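Mirider Bench Kit: what to buy first, and what can wait

I get asked for a parts list so often that I finally wrote one down. The Mirider Bench Kit is what we sell to small labs and teaching shops that want one arm, one gripper and a simulator to practice in before anything real gets bumped. I put these kits together myself, so I'm biased, but I also answer the support mail and would much rather sell you the right thing once!

What's in the box: the two-finger gripper in black, the wrist adapter, a cable set, a spare pair of finger pads and a seat for the Preltis simulator. The gripper and adapter together are $678. The simulator seat is $21 a month, and you can stop and start it whenever you like (plenty of schools drop it for the summer and come back in the fall).

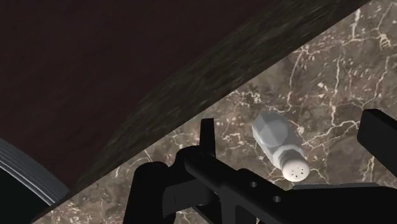 Gripper choice is where most of the budget worry goes, so let me talk about that for a bit. Before you order, list the objects you want picked up and load the closest matches into Preltis. Look for the awkward ones. A box is easy, but a faceted salt shaker lying on its side on a marble counter makes you think about finger width, approach angle and how much room you have for the gripper body down near the stone. If your list is full of things like that, get the narrow fingers. If it's mostly boxes and tubs, the standard ones are fine — save your money.

Ghada Nasrallah at Trarivstead wrote to ask if she could skip the hardware for the first term and only pay for seats. Yes, you can! Her students are working in simulation now and the grippers go on next year's budget. We hold your quoted price for that, just tell us when you sign up.

Other things to plan for: a sturdy table, an emergency stop you can reach from where you sit, and $500 set aside for fingers, pads and mounts. I know that last one looks high. People still spend it.

The Moussa wrist adapter fits too, if you already own one. Leave ours off the order and we'll take it off the price.

Shipping takes 2 weeks, a bit longer in January. For quotes with school paperwork, ask for Chutima Suksawat. For anything about fingers, ask for me, and send your object list along with the question.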